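Third-year robotics elective, project thread. Mark is worth 40 per cent and I have a mug of tea, so let's go. 🧵
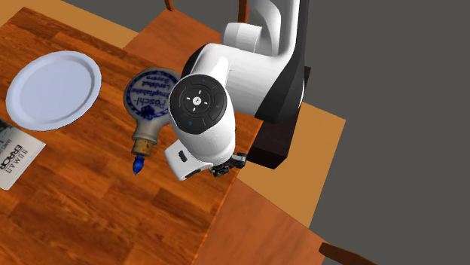 *Ketside, our sim, with the arm hovering near the snuff bottle. Object library: eclectic.*

**1/** The brief for the Weldu unit fits on one page. Build a simulated tabletop, give the arm a written instruction, have it pick up the right thing and put it where it was told. Report due end of semester. "Creativity in scene design is encouraged", which I suspect will be gone from next year's brief.

**2/** Our instruction is "put the snuff bottle on the plate". One bottle, one plate, one book that gets no mention in the sentence and is therefore a distractor. Toddlers manage this. Toddlers also have about a billion years of evolution behind them and don't need to be recompiled.

**3/** Why a snuff bottle? The object library is a shared folder of scanned household items, and groups pick by drawing numbers from a beanie. The group before us got the tennis ball. The group before them got a cube. A cube!

**4/** We drew the Püschl bottle. Landshut, Bayern, according to the label. I now know more about this bottle's geometry than I do about my own teeth, and I have never taken snuff in my life.

**5/** The distractor book says HUMAN ERROR on the cover in very large letters. I chose it at one in the morning and thought I was hilarious. I have since looked at it through every failed run for six weeks. I recommend a distractor book with a more supportive title.

**6/** For the non-robotics people who've wandered in (hi Mum): nothing physical gets broken in here. Everything is rendered, the physics is a pile of approximations, and when the arm drives its fingers through the table the only casualty is my afternoon.

**7/** Right, the actual problem. The bottle lies on its side. It's flattened, so it has a wide way and a thin way, and the jaws really only like one of them. Our first grasp planner picked the wide way every time, with enormous confidence.

**8/** Results of the wide way: bottle squirts out, slides across the table, goes over the side. In my notes this is labelled "the watermelon seed". In the report it will be "lateral ejection".

**9/** My lab partner Anil Pisharody proposed standing the bottle upright at the start of each run. I said that was cheating. He said it was "scene design" and the brief encouraged creativity. We put it to the tutor, who said it was cheating, but nicely.

**10/** So the bottle stays lying down and we had to be better. Grim.

**11/** Fix one: stop trusting the middle of the bounding box. The bottle has a neck and a cork at one end, so the middle of the box isn't the middle of the weight. We now estimate the centre from the body alone and ignore the neck. Four lines of code. Took nine days. Eight of those were spent editing the wrong file.

**12/** Fix two: approach angle. We were coming straight down like a claw machine at the Westfield. Now the wrist tips a bit on the way in, lines up with the thin side and closes slowly. It looks far more thoughtful than it is.

**13/** Fix three: friction. Someone (me) had left the bottle's friction at the default, which as far as I can tell is "buttered". I set it to a number for glazed ceramic that I found in a table, then wrote down where I found it, like an adult.

**14/** Anil wants it on the record that he asked about friction in week two. It's on the record, mate.

**15/** Numbers, for people who like them. We ran 426 trials overnight with the start position nudged each time. 239 ended with the bottle on the plate. That's 56 per cent, or a comfortable pass if the marking scheme worked that way. It does not.

**16/** Most of the misses are at the plate end. The grasp holds, the arm travels over, and then it lets go a touch too high and the bottle rolls. The plate has a slight rim. The rim does its best.

**17/** There's also a small family of runs where the arm picks up nothing, carries the nothing carefully across to the plate, sets the nothing down and reports success. I've been in group assignments with people like that.

**18/** We caught those by checking the gap between the fingers after closing. If they've shut all the way, there's no bottle in there, so try again. The retry works maybe half the time, and on the rest it carries the nothing with renewed purpose.

**19/** Things I'd tell whoever takes the unit next year:

- Save your random seeds. We had one beautiful run in March and have never been able to get it back.
- Name your files properly. `grasp_final_REAL_v3` is a cry for help.
- Watch the videos. The log said "timeout" and I spent two days on the planner. The video showed the elbow wedged in a silly pose from the second step.
- Book the good lab computers before the Stomirura kids do. They're running some swarm thing and they're in there like seagulls on a chip.

**20/** Someone asked why the table in our scene is so orange. It's the wood texture that came with Foler, the asset pack the unit hands out. You can change it. We have tried the grey one and success went down, which makes no sense, so the orange stays and I'm not discussing it further.

**21/** Someone else asked if we'll try it on the real arm. There's a session pencilled in for the last fortnight. Real arm, real table, an emergency stop within reach of the tutor. We'd need a real snuff bottle too, and I've priced postage from Germany, so it may be a soap bottle with ambitions.

**22/** Current job is the release height. I've got it reading the plate surface and lowering until there's contact before the fingers open. First few tries look promising. One try lowered until contact and then kept lowering, as a matter of principle.

**23/** The report has a limit of 3000 words and Anil's section on related work is already most of that. Negotiations are ongoing. He's offered to cut a paragraph if I rename "the watermelon seed" everywhere, including the plots.

**24/** I've renamed it in the plots.

**25/** Next batch goes on tonight with the new release height. Anil's on the early shift to check it hasn't filled the disk again. Will add the numbers to this thread when they're in, unless they're bad, in which case I'll add them in a smaller font.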